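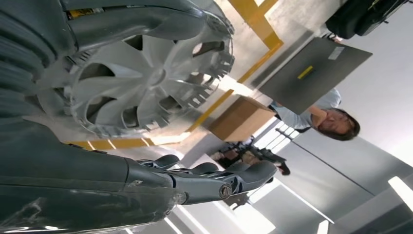

Noémi Boros wrote to me after the last session to ask why a prize should count for anything at all in a young firm's accounts, if the money is gone in a month and the certificate goes on the wall. It is a fair question and I promised her I would start with it today, so I have moved the part on patents to the second half and we shall see how far we get.

Innovation and Small Firms
Notes for session 3: Prizes, grants and getting a health product out of the door
25 April 2003

What a prize pays for

Let us take the case we began last time, the small firm Merari, which makes a home test for anaemia. You will remember that it started in two rooms at the Hanasow science park with one bench, one fridge and a very patient landlord. In its second year it won a regional prize worth 3,000 pounds. Now, 3,000 pounds does not go far when you are making medical goods. Merari spent it on having the instruction leaflet rewritten and printed, and there was a little left over which went on train fares.

So far Noémi seems to have the better of it! But look at what came after. The judges had asked for a two-page summary in plain words, and the founders had never written one before. They had a thesis, and they had a lab book, and they had a set of slides that only a chemist could love. Once the two pages were there, they could be sent to a bank, to a district nurse, to a buyer for a chain of chemists. I would put the summary down as the main gain from the whole business and the cheque a fair way behind it (you may disagree, and some of you did last year, quite loudly).

There is a cost too, and the textbooks are rather quiet on it. Filling in forms takes the time of the very people who ought to be in the lab. Merari's founders applied for a good many awards in that same spring, and by June the stability tests had slipped badly. Keep this in mind when you come to the written work, as I shall be looking for both sides.

Prizes and grants are different animals

A prize looks back. It is given for something you have done, or at least for something you have described well, and you may usually spend it as you please. A grant looks forward. It comes with a plan, dates and a person who rings up when the dates go by. Students mix these up every year, and I think it is because the press does the same and calls everything an award. 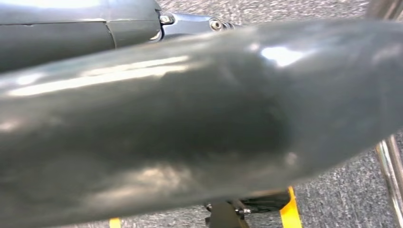
A loan is a third thing again and we shall leave it for session 5, apart from saying that a grant will often ask you to find part of the money yourself, and a loan is where many firms go to find it. Parry, the second case in your reader, got into trouble in just this way. The grant was agreed, the matching share was borrowed, and then the trial started late and the interest did not wait for it.

Trying the product on real people

Please read the Flaltovano trial report before next time, at least the summary and the first table. There were 263 women in the trial and each was given the kit, the leaflet and a stamped envelope. Of these, 30 sent back a sample that could not be used. Have a think about what you would want to know about those 30. Was the leaflet unclear? Was the post slow? Were they older, or busier, or reading in a second language? The report does not say, and I have always found that a great pity, as a reader who wanted to improve the kit would begin there.

We shall also talk about who gets asked to take part. A firm in a science park tends to try things out on the people down the corridor, who are mostly young, well and used to following a method. It is cheap and friendly and I do understand it, but it tells you very little about somebody's grandmother at a kitchen table.

For next time

Write one page, no more, for either Merari or Parry, setting out whether the firm should enter another competition this year. Use ordinary words. If you need a technical term, explain it the first time and then carry on. Bring two copies, one for me and one to swap with your neighbour.

The reader is in the short loan section. Chapter 4 has its pages in the wrong order in some copies, so do check the numbers at the foot as you go.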